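The Last Ferry to Ondar

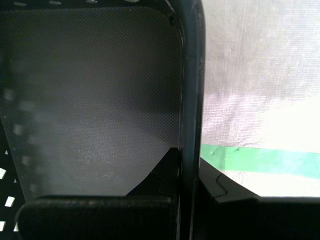 Gerardo Mazza ran the last block with the trumpet case banging his knee. 5:47 on the clock over the ticket window. Ferry at ten to. Three minutes, wet cobbles, bad shoes.

"One way," he said.

"Round trip's cheaper."

"One way."

The girl shrugged. Slid it under the glass. He left the change, then went back for the change, then ran again.

Gianni Sorrentino was already on the deck. Of course he was. Same brown coat he wore to the funeral, collar up, eating an orange over the rail and dropping the peel in the harbor. Sixty-three years old and still ate like somebody was going to take it off him.

"You're late."

"I'm here."

"You brought that thing?"

Gerardo put the case down between his feet. Didn't answer. The engine caught, the whole boat shook, and Pledemeck started to slide away behind them. The fish market. The church. The yellow house with the shutters he had painted two summers ago, for her, and she'd hated the color.

November. Dark coming down fast.

"She left it to both of us," Gianni said.

"She left it to me. She left you the boat."

"The boat sank."

"Well."

Gianni laughed, first time in teh whole month, orange juice on his chin. Then he wasn't laughing. Gerardo looked at the water. You give a man that much.

They'd played together 47 summers, the three of them. Weddings mostly. Old Nishimura's hotel when the band from the mainland got seasick, and after that every August until the hotel closed. Lucia on piano, Gianni on bass. Nobody got rich. One time they were on the radio in Gramel and she made them stand in the kitchen and listen to it with their hats off.

"What are we going to do over there," Gerardo said. "Really."

"Her sister wants to hear the waltz."

"We don't have a piano."

"Sister's got a piano."

"Can she play?"

"No."

Wind now. A kid ran past with a paper bag on his head. Gerardo bent down, popped the latches, took out the trumpet. His fingers were to cold for it. He blew some warm air through, worked the valves, felt the second one stick like it always stuck.

"Not here," Gianni said. "People are sleeping."

"Who's sleeping? It's six o'clock."

"Play it quiet then."

So he played it quiet. Got the third bar wrong. Started over. Gianni tapped the bass part on the rail with two fingers, sticky with orange, and when they came to the place where the piano goes by itself they both stopped and waited, eight bars, while the lights of Ondar came up out of the dark.

Then they came back in.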